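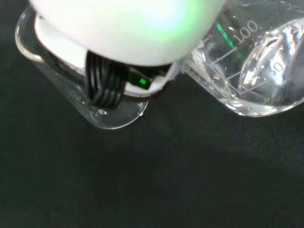

Glass is the wrong thing to start with, Hodžić told him in the first week, and Edin Janevski wrote it down and started with glass anyway.

Janevski writes the grasp planning and control software at Gustby, which builds automation for small chemistry labs. For most of the past year his work has been beakers: finding them, closing a gripper on them, tipping them and setting them down without a chip. The customer for the first version is Doltton, a lab that does water testing and would like its people to stop carrying glassware from bench to bench.

"Everyone wants to talk about the gripper," he says. "The gripper is fine. We bought it. My problem is that the camera doesn't know where the glass is."

Depth sensing was the first thing to go wrong. A depth camera expects a surface to send light back, and a clear wall mostly lets it through. What the planner got was a hole with a few bright points floating near it. Early on it would plan a path straight through the side of a beaker because, as far as it could tell, there was only tabletop there.

"So we stopped asking for depth on the glass," Janevski says. "We ask for outlines in the color picture, and for the printing. The printing is the best thing on the whole beaker. It's white, it's opaque, and it stays put."

The team trained a model to find the volume marks and work out from them how the beaker is turned. A number like 100 gives a direction as well as a position, and the lines under it give a second check. When the marks face away from the camera, the software falls back to the rim and the base, and the estimate gets worse. Janevski would like to rotate the beaker and look again in those cases. That routine exists but is switched off for now. It adds too much time to the cycle and he is not happy with how it handles the spout.
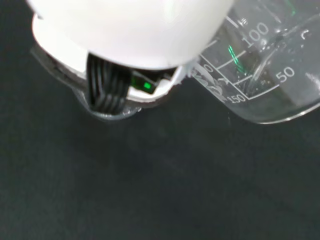

The training set has 3,000 labeled pictures, and 1,106 of them were labeled twice by different people. He asked for the second pass after noticing that the labelers did not agree on where a rim ended when one beaker stood behind another. Their disagreement now goes into the model as a measure of doubt. If the doubt is high, the arm slows down before contact.

Reflections are the other half of the job. Any light near the glass shows up again somewhere on it, often as a thin streak that looks a lot like an edge. "The first detector loved those," he says. "It would hand me a very confident edge made of nothing." The fix was plain: take several views while the arm moves in, and throw out any edge that slides across the glass between them. A printed line moves with the beaker. A reflection usually doesn't.

Droplets are harder, and he has no good answer yet. A drop bends whatever is behind it and can break up a mark the model needs. Doltton's beakers often come out of a rinse, so asking for dry glass was never an option.

The control side is simpler than he had planned. Once the fingers touch, the planner hands over to a force loop, and the camera is used only to watch for slip. There are 2 limits in that loop, one for closing and one for twisting. The twisting limit was added in October, after a rim cracked during a tilt.

All of it can be replayed in Skunditz, the in-house tool that lines up camera views, planner output and motor current on one timeline. Janevski wrote the first version over a weekend and says it has saved him more hours than the planner has cost. He opens it every morning and goes through the failed grasps before he reads his mail.

Next on his list are flasks. "Narrow neck, hardly any printing," he says. "I've asked for the frosted label patch to face front. We'll see if I get that."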